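Makowska Reuse Sorting Project
Progress report to the Zustley Fund, December
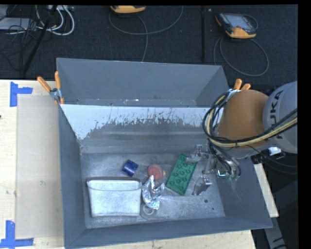

Where we're up to

Hello again, and thanks for your patience with this one! Since the last report we've got through 1,061 items, and most of the effort has gone into what I call the odds and ends. You know the sort of thing: a toy brick, a roll of tape, a crumpled bit of foil, all landing in the same grey metal bin on the same table. Bottles and tins are easy. It's the little stuff that slows everything down.

Of the total, 181 items went into the "not sure" tub, which is more than I'd like. Foil is a big part of it. Once it's scrunched up it hides whatever is next to it, and small things go through to the wrong stream. I've now rewritten the sorting list so foil gets dealt with first, and tape has its own line (it used to sit under plastics, which was my mistake).

Toys

The local toy library at Faltevska has said yes to taking clean building bricks in any colour. I'm really pleased about that! The first box holds 150 and I hope to drop it off before the holidays.

Money and bits

We're under budget on tubs and labels and a little over on gloves. I bought 2 extra sorting bins out of the tub savings, and the receipts are in the shared folder.

Still to do

The Plullent labels need reprinting as the colours came out too close together. I'd also like your okay to move the leftover glove money, if there is any, into printing. Could you let me know by the end of the month?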